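26 de diciembre de 2022. Catalogación del fondo de tebeos, serie Skellska

Abierta la caja 2. Contiene la tirada normal de Skellska y los sueltos de Flumus. Sigo la plantilla de siempre: título, primera línea de diálogo, paginación, créditos, insertos.

El número 200 aparece con dos cubiertas. La variante B lleva el logotipo de Sunden en el ángulo inferior y el precio en otra tinta. Interior idéntico, mismas erratas en el índice. Las registro como variantes de una sola ficha. 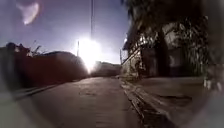
Anathi Buthelezi no está de acuerdo: la B trae un pliego publicitario distinto en el centro y, según la norma que fijamos en febrero, eso obliga a ficha propia. Comprobado con el ejemplar 301 del inventario. Tiene razón, separo las fichas.

Créditos del 200: guion sin firmar. El entintado figura como «Dimitriou» en la página de títulos y no figura en la historieta de cierre. Dejo el campo de esta última en blanco, con interrogante.

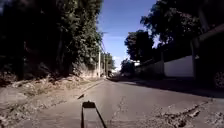

La historieta de cierre es reimpresión. Coinciden las viñetas con las de un especial de Flumus, salvo la última tira, remontada para ganar espacio. Falta localizar el número de origen.

Grapas oxidadas en el ejemplar 494. Retiradas y sustituidas por hilo de algodón. Mancha en el margen interior, sin afectar al texto. 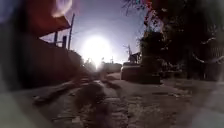
Medidas tomadas con el lomo cerrado. El cupón de suscripción va suelto, lo guardo en sobre aparte con la misma signatura y una «i» al final.

Pendiente:
Cotejar el índice de la variante B.
Pedir a Gholamreza Babaei su lista de reimpresiones.

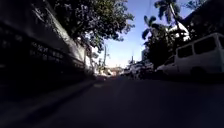
Corregir en la base el campo «editor», que ahora admite un solo valor y corta Sunden cuando hay coedición.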